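Round table on the landing, what would you do with it?
Forum: Shared Spaces and Small Corners

tanlow_tess
Hello all! I help look after the upstairs landing at our language center in Preldale, and I have been fussing over this little corner since March. It has a round table, a gray chair with a nice curved back, and a big magenta poster on the wall. People set their things down on the table and off they go, and I can't decide whether to tidy it up properly or let it be. Pictures below, and thank you for looking! 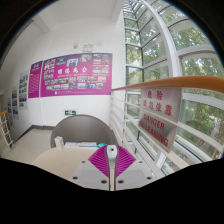
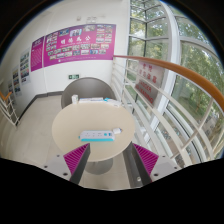
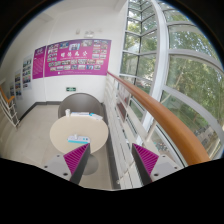
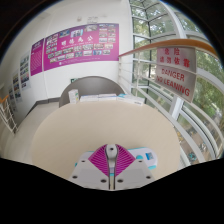
The landing corner, with the gray chair and the things along the far side of the table.

bgokce
What a pleasant spot, and I love that chair shape (we had a pair of Karaca ones a bit like it in our old lobby and everyone fought over them). I would clear the table completely. Once a couple of boxes are allowed to live there, more will come and keep them company, believe me. Put up a shelf downstairs and leave the top bare for somebody's coffee and a book.
Bülent Gökçe

marigold645
I'm going to disagree with Bülent, in a friendly way! A bare table on a landing looks like a waiting room to me. Leave the small things in their row at the back, where they bother no one, and find a home for the power strip in the second picture. A strip sitting on top of a table always makes a place look half moved into.

bgokce
Fair enough on the strip, we agree there. But how is anyone supposed to know whose boxes those are?

marigold645
A tray! One shallow tray, and whatever doesn't fit goes to the office at the end of the week. I got mine from Flultmont for 40 dollars, more than I meant to spend, but it has held up beautifully.

hallway_hank
Would you think about pulling the chair out a little? It's tucked in so close in the second picture that I'd walk right by and never think of sitting down. I'd also want a second chair, so two people can chat under that poster.

tanlow_tess
Oh, these are lovely, thank you. The poster stays, by the way, the students are very proud of it. I think I'll try the tray first and move the strip tonight, and Hank, I'll go hunting for another chair, though matching that gray may take me a while.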